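Filed under: Course handouts > Pattern and Surface > Week 4

Repeats and how to spot them

Welcome back! This week we get to wallpaper, which I could happily talk about for the whole term. Every printed paper has a repeat, the distance before the design starts again, and once you've learned to see it you'll be staring at walls in every café you sit in.

Floral papers are a lovely place to begin. Bunches of flowers are usually set out in one of two ways: straight across (a straight match) or stepped down on every other strip (a drop match). Find one bunch, then look for its twin.
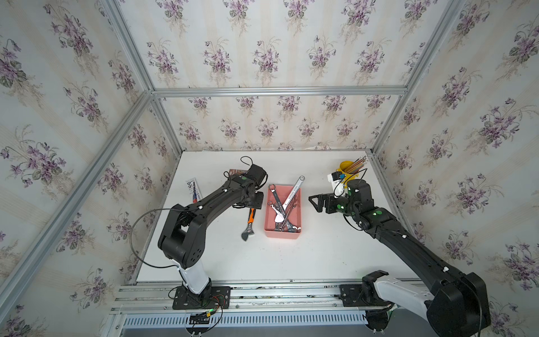 Fig. 1. Violets and green leaves on a pale cream ground.

Now for the ground, the part students always skip. A plain ground lets the flowers float. Faint stripes give the eye something upright to hold on to, and they're a great help when hanging, as a strip that leans shows up at once. Try drawing the same posy on both, it's a completely different paper!

For your sketchbook: design one posy and repeat it over a 60 cm square, first straight, then dropped by half. Keep your tracing, we'll need it in November for the colour session.
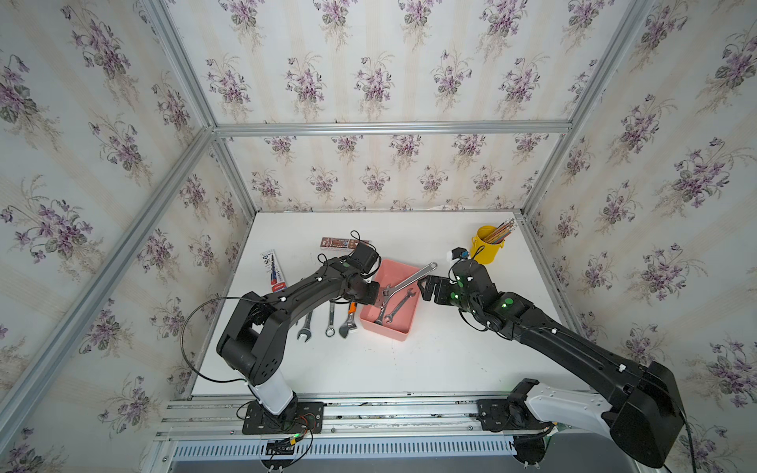 Does a drop match use more paper than a straight one?
It often does, as you may have to trim more from each strip to line the pattern up. Work it out from the repeat before you buy.

Recent handouts
Stripes, checks and trellis
Block printing at home
Mixing a good green

341 shares | 60 comments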